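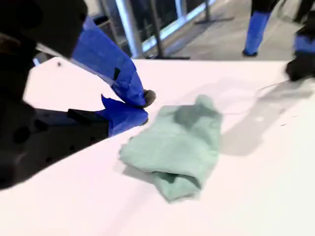 Mirko Rinaldi 提过，浅绿色的布放在白桌面上，毛屑和洗涤剂残留都不容易看出来，所以别用眼睛判断，先称重再说。我照做了，结果还是没弄明白，发上来请教。

擦桌布洗后吸水变差，怎样恢复，怎样叠放

发帖：Requena
2020年6月24日

布是浅绿色，质地偏软，标签已经剪掉，成分不详。去年12月开始用，每次机洗都加柔顺剂。现在擦白色台面会留水痕，布在水面上推着水走，不怎么吸。干布重176克，浸透后拧到不滴水再称，增重很少，具体数没有记。另外，晾干后随手团在桌上，下次用时折痕很硬。想问两点：一、吸水性能否恢复；二、怎样叠，擦的时候能多换几个干净面。

Prumau
柔顺剂的问题。别再放了，多洗几次就好。

Remo Barbieri
楼上的方向对，步骤补充如下。

柔顺剂中的阳离子成分会附着在纤维表面，形成疏水层，超细纤维和棉都受影响，前者更明显。成分不详时，按较保守的条件处理：

1. 单独洗，40度，洗涤剂减半，不加柔顺剂，漂洗加一次。
2. 如仍不吸水，用温水浸泡大约3小时，水中加少量碳酸钠，之后彻底漂净。不要用含氯漂白剂，浅绿色容易褪。
3. 低温烘干或平摊晾干。不要熨，合成纤维受热后表面会变硬。

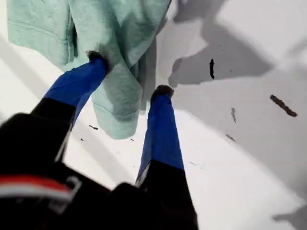 叠法

先把布完全抖开，沿缝边找到角，捏住相邻两角提起，让褶子自然垂下，再放平。压在下面的卷边要翻出来，否则对折后厚度不均，擦拭时受力集中在一条线上。然后对折两次，得四层，正反翻折共有八个面可用。一个面脏了就换下一个，全部用完再洗。

存放时平放，不要团。折痕变硬多半是残留洗涤剂干在褶里，漂净以后会减轻。

判断方法：在平放的布上滴5滴水，记录完全渗入的时间。处理前后各测一次，同一位置，同样水温。处理后时间没有缩短，说明纤维本身已经磨损，换新的。

Lostance
补一句，碳酸钠和小苏打不是同一种东西，碱性差不少，买的时候看清楚。我用小苏打泡过，没什么效果。白醋也试过，味道散了两天，吸水情况没测，不好说。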